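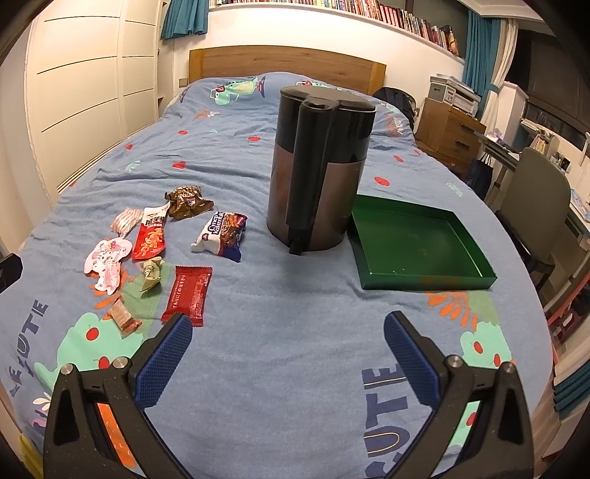 Sorting the tea tray
Thu 18 March

The spare room is let to Selvaraj Sikder for the length of his course in Niltham, and it has no desk. It has a bed with a light wooden headboard, a long white shelf above it that I filled with books before we decided to let the room, and a built-in white wardrobe down the left wall. The kitchen is two floors below. I therefore agreed in December to supply a tea tray, and have been adjusting it ever since.

The requirements were simple. The kettle had to boil enough for two mugs, weigh little enough when full to carry from the bathroom tap in one hand, and have a lid that stays on when tilted. The tray had to contain a small spill. Everything else had to fit in a box that goes on the wardrobe floor when not wanted.

Kettle

The kettle is a tall cylindrical one with a black lid and a black handle. I bought it from the Flovside shop in Arkengate, ex-display, for 14 pounds. The tall shape has a narrow base, which saves space on a tray and makes the thing easier to knock over. I would still choose it. A squat kettle of the same capacity would not leave room for mugs on a tray this size.

I timed it with one mug of cold water, 200 ml measured in a jug, and it took longer than the kitchen kettle by a margin I consider acceptable. With two mugs the difference is more noticeable. It switches itself off correctly at the boil. The click is loud. Selvaraj gets up early and the room shares a wall with ours, so I tried a folded tea towel under the base, which did nothing, and have removed it.

Descaling is done with citric acid, one dessertspoon to a half-full kettle, brought to the boil and left until cool. Niltham water is hard and the job needs doing monthly. Vinegar also works but the smell stays in the room for the day, and the window in there is not one I like to leave open in March.

Tray

The tray is green, shallow and rectangular with raised edges. It came from the garden shed, where it had been under a row of seedlings, and was scrubbed twice. The glossy surface wipes clean without leaving marks. Its drawback is the depth. I poured water into it over the bath to see how much it held on the level and the answer was less than a full kettle, so it will deal with drips and a slopped mug and no more. A deeper tray would be better. I have not found one that also fits the box.

For use, the tray goes on the bedside stool with the kettle on top of it, and the lead runs behind the headboard to the socket. The bed is for sorting only. The kettle is neither filled nor plugged in while it is on the duvet. I mention this in writing as my sister has already asked.

Snacks

The third part of the arrangement is the snack supply, and it has been the hardest to keep in order. Selvaraj contributes most of it. He shops at Shabalala, the general store by the station, which has a good shelf of imported sweets sold singly, and he comes back with one of everything. The result is an assortment with no two packets the same size, some of it with Japanese or Chinese print that neither of us can read.
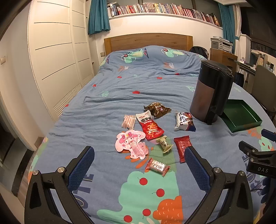 The current stock, before sorting.

I tried sorting by type first (chocolate, boiled sweets, savoury) and gave it up, as there were several packets whose type could only be established by opening them. Sorting by size works better. Flat bars go on edge along the side of the box. The crinkled packets go in next, standing up, with the printed end visible. Twist-wrapped sweets and anything else small go in a lidded tub, otherwise they sink to the bottom and are found months later. The pink packet with the rabbit-like cartoon on it is to be kept at the front at the request of my niece, who visits on alternate weekends and whose duvet cover it is on the bed. She chose it for the dinosaurs in glasses. It has washed well at 30 degrees and needs no ironing provided it is hung up promptly.

Chocolate should not be stored beside the kettle. I had assumed that a kettle left to cool for a few minutes would be harmless and lost a bar that way in the first week. The tub now sits between the two.

Contents of the box as of this week

Kettle, emptied and dried, lid open
Tray, on its side
Two mugs, one inside a sock
Teabags, 13 left
Tub of small sweets
Bars and packets as above
Teaspoon
Cloth

The box closes with this load if the kettle handle points to the corner. Turned any other way, the flaps stay up.

Outstanding items

Milk is unsolved. Selvaraj takes it and I do not want a fridge in the room. UHT portions have been tried and he drinks the tea with visible reluctance. A small vacuum flask filled in the kitchen last thing at night kept the milk cold enough by morning on 3 trials out of 3, though it has to be scalded daily and the neck is too narrow for the brush I own. I have ordered a narrower brush.

The lead is also longer than it needs to be. A cable tidy would fix it, and I will look in Arkengate when I am next over that way.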